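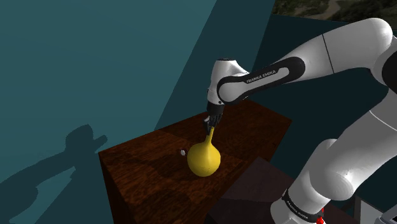
Sarnora squash yield sheet

Read me before using the numbers

What the file holds

Sarnora is a table of garden records for winter squash and hard-shell gourds. Each row is one plot in one season: variety, planting week, spacing, watering method, fruit count and total weight. It has 200 rows from 8 growers. The file is plain comma-separated text and opens in any spreadsheet program.

Last edited March 28, 2020 by Mylene Maglaya.

Where the records came from

Growers filled in a paper form and Efren Aquino typed them up. I have seen the forms. Many were plainly completed at the kitchen table months after harvest, and the weights show it. Too many end in a zero or a five. Treat anything in the weight column as a grower's memory unless the "scale" column says yes.

Variety names are worse. "Mercado" in this file covers at least 2 different plants, a squat ribbed one and a smooth one with a neck. Renato Tan believes they are the same seed line grown in different soil. I don't, and he hasn't shown me anything that would change my mind — the seeds don't even look alike. We left the name as written and added a "shape" column.

Columns people get wrong

days_to_pick: counted from transplanting, except for direct-sown plots, where it is counted from sowing. Do not average the two. A value of 90 often means the grower copied it off the seed packet.

water: "drip", "hand" or "none". "None" means rain only, or so we were told.

feed: free text. Several growers wrote "Stetine", a liquid feed, with no dose. The plots that got it did better. They also belong to the growers with the best soil, so please stop quoting this file as proof that the stuff works.

Known problems

Two plots were entered twice under different spellings. Mark Anthony Belmonte found them and both copies are still in, flagged "dup". Blank fruit counts are missing values and should never be read as zero. The February soil readings were taken with a cheap probe and I would leave them out of any serious work.

Corrections go to Mylene, with a copy of the original form if you have one.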